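Lists > Plaltach Neighbours > Archive > Shared rooms

From: Viktória Somogyi
Date: Sun 12 March
Subject: Re: Paper minutes, keep or scan?

Julián Arrieta wrote:
> We have 53 folders of old minutes, and the shelf in the
> hall is full. Can we scan them and recycle the paper?

Dear all,

I have read through six of the folders now. My opinion is that we should scan everything but keep the paper from before the library moved to the centre of town. The older pages are written in pencil, and on my scanner pencil comes out very weak. Two pages I could not read at all.

The colour of the label tells you nothing about the year, so please look inside before you sort. Juvero quoted us 200 dollars for the typed folders. I think it is a fair price, but I would like to hear other opinions.

For the paper we keep, a low cupboard with doors would be my favourite.

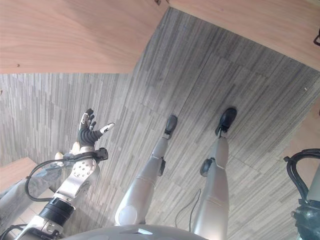
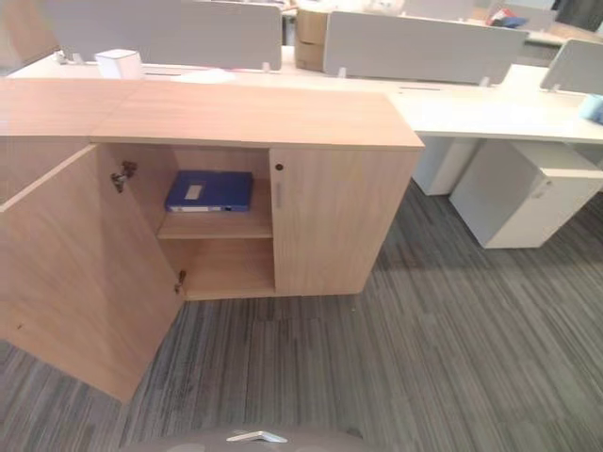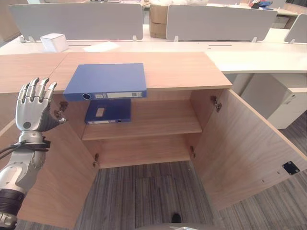 Etenesh Mersha answered me by phone that the pencil pages should be typed out by hand first, and she can begin with the September ones.

Kind regards,
Viktória

Recent in this list
- Key for the side gate
- Drundeck newsletter, last call
- Who has the long ladder?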